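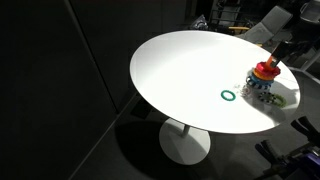
Why does a toddler put the same ring on and pull it off again for half an hour?
Doing it over is how the skill gets built, and at that age the doing is far more fun than the finished stack.

Week 2 — Play and the Small Hands Stuff

I start the play unit with that question every term, and every term somebody says "boredom." I get it! I said the same thing before I spent a whole July on the floor of the Kulley playroom with a clipboard on my knees. Bored kids wander off. The ones who repeat are busy.

Words to know for this week

Practice play: doing an action again and again for its own sake (dropping a spoon, opening a cupboard, opening the same cupboard).
Seriation: putting things in order by size. Comes later than parents expect, so please don't panic on anyone's behalf.
Pincer grasp: thumb and pointer finger working together. Before that you get the whole-hand scoop, and we'll watch clips of both.
Object play vs. pretend play: a block that gets banged, and then one day a block that gets "driven" to the store. The line is blurry and I'll argue with you about it in class.

The reading

Cervantes Reader, the chapter starting on page 291. Skip the box on page 337 for now — it makes no sense until we've done language. The chapter is a bit dry in the middle (sorry), but the part on how adults interrupt play is great, and I'd read it twice.

What I want you to notice in the reading is how often a grown-up "helps" by fixing the order of things. I still do it. My hand goes out before I've thought about it. A child who puts a small piece on before a big one has still found the post, lined it up and let go at the right moment, and that's plenty of work for one go.

For next time

Watch one child play for 10 minutes, with the family's okay, and write down only what the hands do. No guessing at feelings yet. Post it on Ploralex before class, and if the upload hangs (it does this to me too) just bring it on paper.

Room change: we're in the Rololitz annex from now on, second door past the stairs.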